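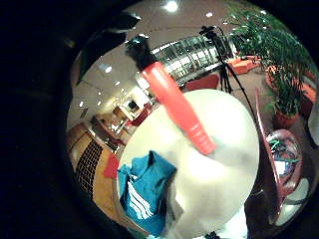 Lounge site, with camera tripod and a potted plant beyond the white surface.

Curnthorpe Lounge Set: budget and equipment notes

Last edited Mon 9 May

This file goes with the Curnthorpe recordings and covers what we plan to buy before the October round. The recordings themselves are described in the main data card.

Contents of the release

The set holds 2592 clips from hand-held grippers, all recorded indoors. 2318 passed review and are in the main folder. The rest are in "held" and should not be used for training until the labels are fixed.

Views are wide and round, with a black border. We do not correct the curve before release. If your training code needs flat frames, budget for the extra storage — both copies have to be kept.

Planned purchases

Grippers. Two more from Lubis, same model as now. Mixing models would mean a second calibration file for every session.

Wrist straps and gloves. These wear out first. Order by size, and get more mediums than last time.

Storage. 8 drives, bought as one lot. Hutwood will quote on drives and cases together, but the cases can wait.

Tripods. None this year. The ones we have are fine.

Cables. $200, set aside as one line. Last year they were charged to three different lines and it took a week to sort out.

Space and furniture

The lounge comes with red chairs, a large white tabletop and recessed ceiling lights. We pay for room time only, so leave furniture out of the request. Illstead wants its own tables for October — that goes on their budget.

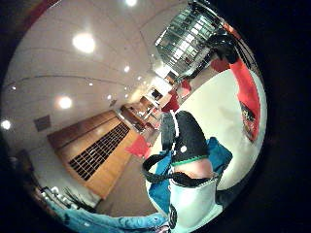

Open items

Lubis has not confirmed a delivery date.
Spare gripper fingers: price per pair or per box?
Decide who pays for shipping to Illstead.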